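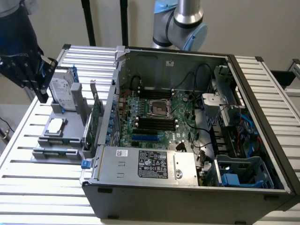
Workplace learning rests on transfer: the carrying over of something learned in one setting into a task done in another. Transfer is near when the two settings share most of their surface features, and far when they share only a structure. A technician who has learned to fit memory on a board with one bank of slots will usually cope with a board that has a bank of four above the processor socket and another four below it. The same technician asked to plan a staff rota on the same principle (fill matched positions first, then the rest) is being asked for far transfer, and most will not manage it without a prompt.

Stories used in training, whether case studies, films or anecdotes told by a manager, nearly always depend on far transfer. This session deals with when that works.

1. Terms

Source: the story or case from which the lesson is drawn.
Target: the learner's own job.
Mapping: the set of matches between the two. A mapping may be stated by the trainer or left for the learner to find.

Note that a learner can remember a source in full and have no mapping at all. Recall of the story should not be marked as learning.

2. The Drondmont case

Drondmont ran a half-day course on handing over work between shifts. Staff at the Fliltmont site (75 people) read one story, about a relay team, and then discussed it. Staff at the Zultbridge site (65 people) read the same story and a second one about a hospital ward, and were asked to write down what the two had in common before any discussion.

Handover notes were then collected from both sites, 632 in all, and scored by Akinyi Makori against a fixed checklist. Notes from Zultbridge covered more of the checklist items. At Fliltmont, 19 people mentioned the relay team in their feedback forms, but their notes were no fuller than those of their colleagues.

Limits of the case: the sites were not matched, the scorer knew which site each note came from, and the Zultbridge task took longer. Terence Fothergill has argued that the extra time alone could explain the result. Read his comment in the course pack before the seminar.

3. Points for design

Use two sources with different surfaces. Ask for the comparison in writing. State the mapping if the group has not reached it by the end of the task – a wrong mapping left standing is hard to shift later. Keep the source short.

4. For the seminar

Read the Bellamy induction script, sections 2 and 3. Mark each place where a story is told and write the intended target beside it. Where no target can be found, leave the margin blank.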